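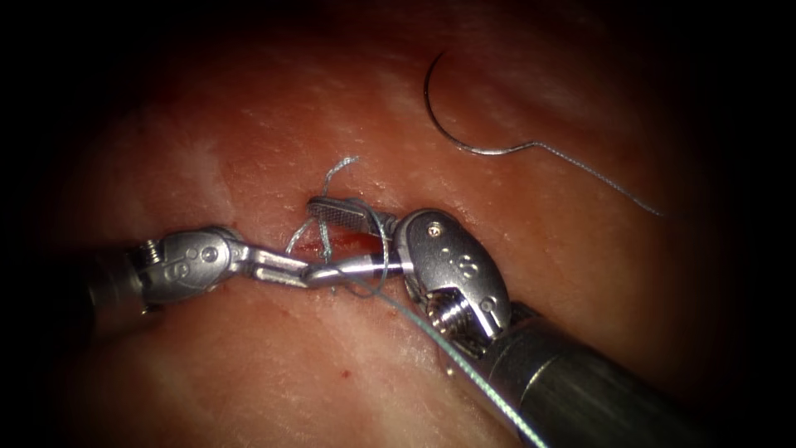 Page 2 of 45

Print this thread | E-mail to a friend
Reading time: 2 minutes
Filed under: Art & Auctions > Provenance and Returns

Bodora Gallery and the missing Ngui screenprint

inkpot_fremantle
Has anyone else been following the Bodora business? I bought a Ngui screenprint from their online sale, paid $700 plus the premium, and now I've had a letter saying it may have gone missing from the old Roltar company collection years ago. They want it back "pending enquiries". I've had it framed and everything! I'm not sure whether to post it back or sit tight.

mallee_root
Sit tight. Once it leaves your house you'll be waiting till the cows come home. Ask for the paperwork first – the inventory page with the edition number on it, plus whatever says it was never sold.

gumboot_gallery
Disagree with mallee. If it was pinched, it was pinched, and you don't own it no matter how nicely it's framed. I'd be talking to a solicitor, sure, but I wouldn't be digging my heels in over a print.

mallee_root
I didn't say keep it forever. I said see the evidence. Roltar flogged off heaps of stuff when they shut the Brumavitz building, and half of it went out the door with no receipts.

inkpot_fremantle
Mine's numbered 45/199, if that helps. No labels on the back, just a bit of old tape. The letter says "a work from the edition" and doesn't give a number at all, which I thought was a bit rich.

tealeaf
Then they haven't identified your print, have they? With 199 of them floating about I'd want a number before I did anything. I'd also email Bodora and ask who consigned it. They mightn't tell you, but you'll have asked in writing.

gumboot_gallery
Fair enough on the number, I missed that. Still wouldn't sell it on in the meantime.

inkpot_fremantle
No plans to sell, I love the thing. Emailed them at lunch and asked for the edition number, the consignor and my premium back if it does go. Will post when I hear.

Last post: 30 July 2026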